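Call for participants: does wall storage help anyone put things away?
Posted March 28, 2021

I have spent too long reading that the right hook in the right place will change how a household runs. Vuvach is a small home-storage study based in Zotanthorpe, and we started it because none of us quite believe that. People buy a rack, hang it with care, and a month later the bag is back on the floor under it. Maybe we are wrong. We would like people to come in and show us.

What you would do

You come to our rooms on Nkosi Street for 2 sessions in April. At each one you put away a mixed pile of household things: toys, clocks, keys, scarves, the stuff that collects at the bottom of the stairs. You decide where it goes. Then you fill in a form about why you put it there, and please write what you thought at the time. "It was closer" is a perfectly good answer. We get it a lot.

A session takes up to 53 minutes, including the form. There is no score and no prize for being tidy.

Who we want

Adults who share a home with at least one other person. If you own a label maker and enjoy using it, you may apply, but we have plenty of you already. We are short of people who hang coats on door handles. You need to be able to bend, reach and lift a light box, or tell us what you need changed so that you can take part.

We have 15 places left. Please don't apply if you sell storage products or write about them for money.

What you get

Travel within Zotanthorpe is paid back if you keep the ticket. There is tea. I would be suspicious of any study that promised you a calmer home, and this one doesn't. You will get a plain summary of the results when it is finished, even if the results are dull.

About earlier claims

The Clidico storage survey collected 3,718 replies, and most of them said hooks and baskets made tidying easier. It asked people who had just bought hooks and baskets. I don't find that very convincing - people like to have spent their money well. We watch what gets put where, and ask afterward.

Hook bar at the back, divided wire basket on the left wall, plaid all round:

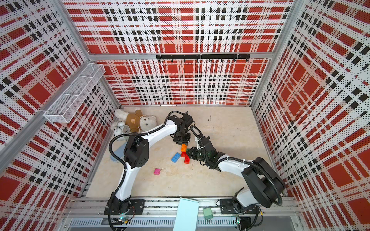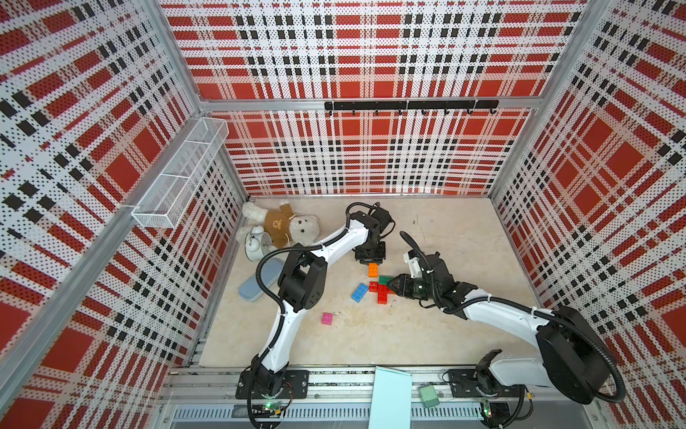

Some applicants ask if they can bring things from home. You can bring one bag, nothing breakable and no food. Others ask if they should practice first. Please don't.

To apply, write to Elmarie Mthembu at the Vuvach office, Nkosi Street, Zotanthorpe. Say who you live with, where your keys are right now, and whether you had to go and look. Two or three lines will do. We reply to everyone, though not always quickly.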